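Lộc Phan
Sep 27, 2022

Right, it's preserved lemon season at my place and I have a lot of feelings about it, so here comes a long thread. Mute me now if you hate citrus!

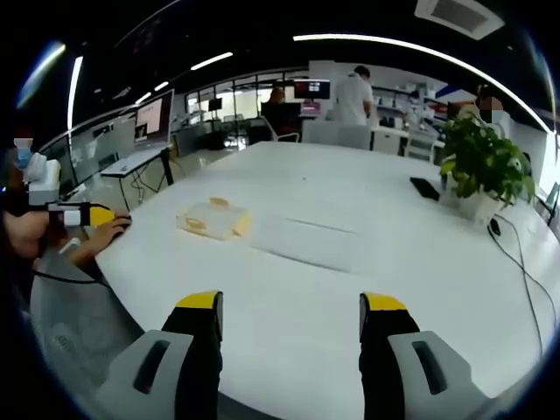

Preserved lemons were the first thing I ever made that got better by being ignored. You pack fruit and salt in a jar, you put the jar in a cupboard, and a month or so later you have something that tastes like nothing you can squeeze out of a fresh one. I've been doing it every spring since I moved into the unit and I still get excited when I start. Give yourself room, is my first tip. A big white table with a crinkly see-through bag or tub of something yellowish lying on it is pretty much my favourite sight at this time of year, because a clear stretch of bench means I'm about to lose an afternoon to salt.

2/ Which lemons? People get very worked up over this. Meyers are the sweet, thin-skinned ones and they go silky. Eurekas and Lisbons have thicker skin and more bite, and they hold their shape better in a stew. I do mostly Eurekas with a few Meyers tucked down the side as a treat for me.

3/ If you have a neighbour with a tree, be nice to that neighbour. Backyard lemons haven't been waxed. Supermarket ones usually have, and you're eating the skin here, so pour hot water over them, give them a scrub with a stiff brush and dry them really well.

4/ Salt! Plain cooking salt or coarse sea salt, no iodine if you can help it. The iodised stuff won't hurt you but I reckon it leaves a slightly tinny taste. My sister says I'm imagining it. We did a blind test last year and she got bored before we finished, so the question is still open.

5/ For one big jar I use 10 lemons. Seven or eight to pack, the rest for juice, though it changes with the size of the fruit. If I end up short on juice I send someone to the shop. (I'm the someone.)

6/ The cut: trim the stem end, then slice down as if you're going to quarter it, but stop before you get to the bottom so it opens like a flower. Stuff a heaped spoon of salt in the middle. More than feels sensible. Close it up and shove it in the jar.

7/ Then you push. Really lean on them with the end of a rolling pin or a wooden spoon until the juice comes up. This is a great job for a kid or for anybody who's had a bad day at work.

8/ Top up with juice until everything is under. Anything poking out can go fuzzy. I cut a round of baking paper and press it on top, and some years I use a little glass weight from Kestus, the homewares place near the station. A small clean jar lid does the same thing.

9/ Extras. My usual is two bay leaves, some peppercorns and a dried chilli. Cinnamon stick if you lean sweet. I tried star anise in one jar and it took over completely, so now that jar only gets used for duck.

10/ Where I got all this: old Mrs Karamanlidis, two doors down from the house I grew up in. She wasn't even the one who liked them, her husband was. She'd do a row of jars on the laundry shelf and send me home with one wrapped in a tea towel, and Mum had no idea what to do with it. We put it on fish. Best thing that ever happened to our fish.

11/ My family's side of this is chanh muối, Vietnamese salted limes, left out in the sun on the balcony until the skins go brown. You mash a piece in a glass with sugar and soda water and it fixes every sore throat and most hot days. I make both now, and I love that two houses on one street had salty citrus going and didn't know!

12/ OK, waiting. Keep the jar on the bench for the first few days and turn it upside down every morning to move the salt around. Put it on a plate, please. I've ruined one good tablecloth and a library book.

13/ After that, into a dark cupboard. I start checking at 29 days, for no better reason than that I can't make it to 30. The skin should be soft right through and a bit see-through, and the liquid goes thick and almost syrupy. If it's still stiff, leave it another week or two.

14/ White lacy bits on the surface are usually harmless yeast, skim them off. Coloured fuzz or a bad smell, chuck the whole thing. Lemons are cheap in spring. Your stomach isn't worth a jar.

15/ To use one: fish it out with a clean fork, rinse it, scrape out the pulp and slice the peel as fine as you can manage. I used to throw the pulp away like all the books say. Now I blitz it and use it in marinades in place of salt, and I'm sorry for all the pulp I wasted over the years.

16/ Things I put it in, in no order at all: roast chook (under the skin, with butter), couscous, tuna sandwiches, potato salad, green beans, chickpeas with way too much garlic, lentil soup right at the end, mayonnaise for hot chips. Mayonnaise for hot chips is the one people ask me about afterwards.

17/ The dinner I make most is 600 grams of chicken thighs, an onion, a handful of green olives, a pinch of saffron if I'm feeling rich or turmeric if I'm not, a cup of stock and half a preserved lemon. Brown the chook, soften the onion, put it all in together with the lid on until it falls apart. Don't add salt until you've tasted it. I mean it. The lemon and the olives have you covered.

18/ The brine is gold as well. A spoonful in a salad dressing, or in a bloody mary, or over a plate of cucumber with sesame oil. My mate Zodow (yes it's a nickname, no he won't tell anyone where it came from) puts a splash in his pancake batter and I was ready to be rude about it and then I had four.

19/ Jars: anything glass with a wide mouth and a decent seal. Metal lids can rust from the salt, so put baking paper between the lid and the rim. My favourite is an old clip-top with NERKUSON pressed into the glass, from an op shop in the country. I've never been able to find out a thing about them. If anyone knows who Nerkuson was or what they sold, my replies are open and I'm very keen.

20/ Wash the jars in hot soapy water, then dry them in a low oven, and let them cool before you pack. Rubber seals come off first. Ask me how my kitchen smelled the year I forgot.

21/ How long do they keep? Once they're ready I move mine to the fridge and they're good for a year easily, provided they stay covered and no one goes in with a buttery knife. The colour gets darker, more like honey, and the flavour goes deeper. I think month six is the sweet spot.

22/ They make very good presents too. Small jars, a lemon or two in each, a bit of string, and a tag with the date it'll be ready. Write the date big. I gave one to my boss and she opened it in the car park and ate a slice, three days old, straight salt. She was very polite about it.

23/ Someone's already asked about limes. Yes! Same method, thinner skin, a bit more bitter. Mandarins work but go soft fast. Grapefruit I tried once and wouldn't bother again. Cumquats are fantastic and tiny and you can leave them whole with a couple of pricks from a skewer.

24/ Someone else asked if you can skip the wait. There's a quick way where you slice them thin and simmer them in salty juice until tender — it's nice, I'd eat it, and it'll get you through a dinner party. It doesn't have that deep funky thing though. Do a quick batch for tonight and a slow one for later and you've got both.

25/ If you start a jar this week it'll be ready before the end of October, right when it's warm enough to eat outside again. Grilled fish, new potatoes, a bit of that peel chopped through some herbs. I'm hungry now.

26/ Send me your jars when you've packed them, I want to see them all, even the ugly ones. I'm off to find my rolling pin.

27/ Edit on 8: baking paper goes shiny side down. Or shiny side up. I looked it up and people disagree. Either way it's fine.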